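Stistier Student Robotics Club
Pre-run checklist, simulated apartment course (Fliltanora build)
Status: complete before any scored run. Comments from the November check.

1. Simulator
1.1 Scene file loads without warnings - OK.
1.2 Physics step set to 200 Hz - OK.
1.3 Random seed logged. Comment: seed 453 used, entered in run sheet.

2. Robot model
2.1 Joint limits match the Koo config file - OK.
2.2 Gripper opens and closes on command - OK. Comment: close command lags by 55 ms. Within limit.
2.3 Emergency stop key halts all joints - OK.

3. Rooms and objects
3.1 Kitchen: refrigerator and base cabinets on floor level, kettle on counter, orange bag on open floor - OK.
3.2 Bathroom door: lever handle on both faces - OK. Comment: hinge friction not yet tuned, see 4.2.
3.3 Living area: TV on top shelf of glass stand, bolster and remote on sofa seat - OK.
3.4 No object sunk into its support. Comment: recheck the remote after every reset.

Views for section 3, in order: kitchen, door and TV stand, sofa.

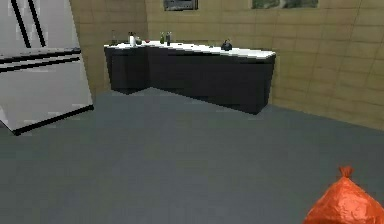
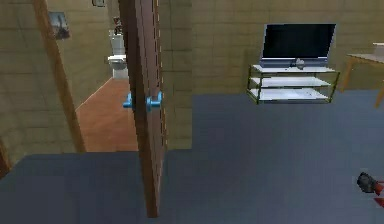
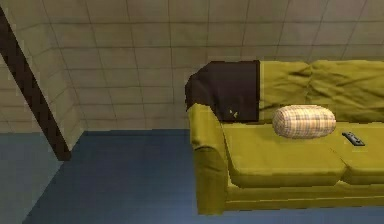
4. Open items
4.1 Beltik logger drops frames when the disk is over 63 percent full. Clear old runs first.
4.2 Door hinge friction - retune, then repeat 2.2 and 3.2.
4.3 Sign-off withheld until 4.2 is closed.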